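Okay suture practice night again. Kettle on, lamp on, thread everywhere. I said I'd post more about this so you're getting a thread, sorry to everyone who follows me for bread

If you're new: I'm learning simple interrupted stitches on a practice pad. One stitch, one knot, cut the tails, move over, do it again. That's the whole hobby right now! 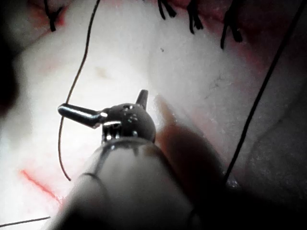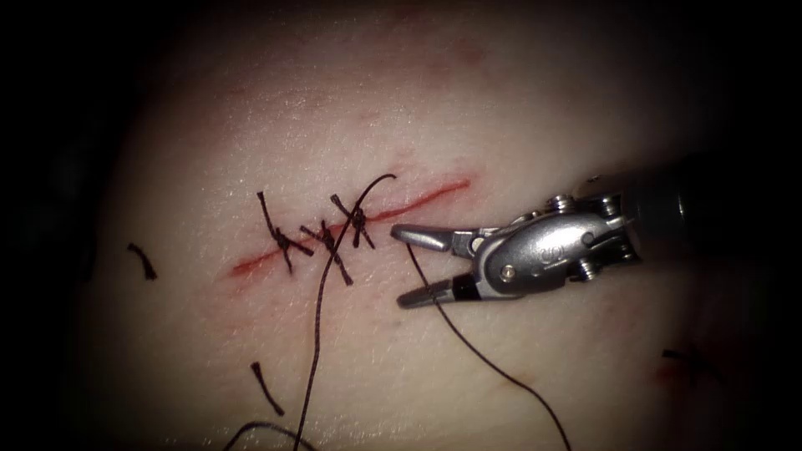 The thing I keep going back and forth on is spacing. My first few weeks I was so focused on getting the knot to hold that I'd look up and two stitches would be practically on top of each other, and then there'd be this huge gap where I got nervous and skipped ahead

What helped me was picking the distance BEFORE the needle goes in. Look at the last knot, look at where the next one wants to be, commit. If you decide halfway through the bite you've already lost (ask me how I know)

Tails! People argue about tails so much. Too short and the knot can work itself open, too long and they flop into the next stitch and you end up tying them in. I've done that more times than I'm going to admit on here

I go for short enough that they don't reach the neighbors and long enough that I can grab one when it's time to take them out. Dark thread on a pale pad makes this way easier to judge, I started on a light thread and could not see a single thing I was doing

Also please manage your long end. The loose strand will find a way to loop around whatever you just finished. I used to pull it tight in a panic, now I let it lie in a nice big curve away from the side I'm working on and it mostly behaves. Mostly

Tension is still my worst subject. I want the edges to meet and stop there, but my hands hear "snug" and do "strangle." You can tell right away because the pad puckers up like a drawstring bag

Someone asked what I practice on. My pads are from Koton and the thread is a big box from Javura, I paid 29 dollars for the box and I'm nowhere near the end of it. The pads do wear out. Once a line has been stitched and unstitched enough times the edges get ragged and the needle slides through with no resistance at all, and then you're just practicing on mush

I keep a tally in a notebook because I'm like that. 323 knots since March! My goal is 2,000 by the time I let myself start on running stitches, so check back in with me in a hundred years

Wednesday I tried doing a full line with my left hand leading and wow. Humbling. Felt like writing my name with a spoon. I'm going to keep doing one a week anyway, if only for the comedy

Last thing, sit down properly. Elbows on the table, pad close, light coming from the side you're not leaning over. My neck used to be wrecked after half an hour and it was all because I was hunched over the pad like a shrimp

Tea's cold, going to finish this line. If you've got a trick for even tension please drop it below, I will try literally anything

798 likes

More from this account
Is the Emix needle case worth it? (short thread)
My sourdough has opinions about the weather
Square knots, granny knots, and how I mixed them up for a month
Lapiņa rye, second attempt
Notebook tour: how I keep my practice tally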